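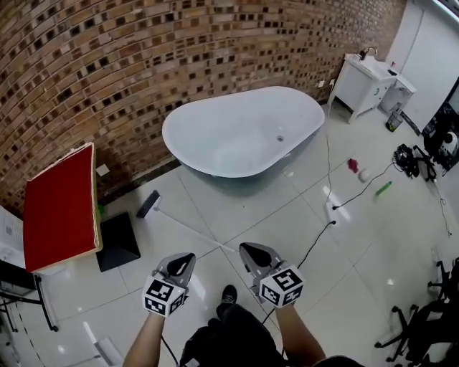 Thank you for the detailed answer about teaching by hand. I have read it two times, and I also gave it to my colleague in Grernordale who prepares the tasks. We are now at the stage where we collect demonstrations for bathroom cleaning, and our main difficulty is the floor. A wall or a basin stays in one place, but a long tool on the tiles can be turned in any direction when the person begins. The squeegee with the white handle lies diagonally across the tiles, with its head near the black mat, and from such a start the person with the two grippers must decide which hand goes to the handle first. Some of our people take it with the right, some with the left, and the trained policy then hesitates between both.

On Apr 16, 2019 you wrote to the list:

> We had the same trouble at Gernton with a mop. In the beginning we
> let every person work as they liked, and after 500 demonstrations the
> arm still stopped halfway to the handle. Then we wrote one rule: the
> hand nearer to the end of the handle takes it, the other hand follows.
> With only 100 new demonstrations it was already better than before.
> My question to you is if you record with hand-held grippers or if you
> drive the real arms by remote control. For remote control I would not
> start with long tools at all. The operator does not feel the weight
> and pulls too hard.

To your question: we do both, but not for the same tasks. Remote control we keep for small movements near the basin, for example turning the tap. For everything with a long handle we use hand-held grippers, as the person feels in the fingers when the head of the tool sticks on the tiles. The rule with the nearer hand I like very much and we will try it this week. I am only not sure what to do when the handle lies exactly between both hands. Did you have a second rule for this, or did you simply not place the tool in this way? 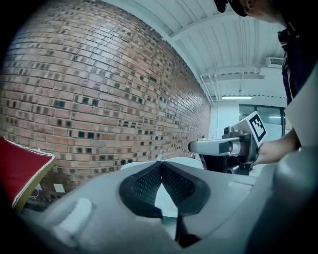 The second thing I wanted to ask is about finding the position of the grippers. We use printed markers, and we lose the track more often than I expected, mostly when the person turns the wrist quickly or when one hand passes before the other. From the camera on one gripper we can see the square marker on top of the other one, black pattern on white, but it is angled, and a little more rotation would be enough to make it difficult to read. Our brick wall with its dark bricks gives many good points for the camera, so I do not think that the room is the problem. The Jadari software reports a lost track only at the end of the recording, and by then the person has already put the tool away.

We now ask people to wait 2 seconds before they take the handle and again after they release it. This helped with the start position, but it makes the movement look a little unnatural, and I am afraid that the robot will learn the waiting also. Do you cut these parts away before training? In the Kaplan notes they are kept, but no reason is given.

If it is useful for you, I can send 4 of our recordings where the track was lost, together with the log files. They are too large for the list, so please write to me directly.

With kind regards from Grernordale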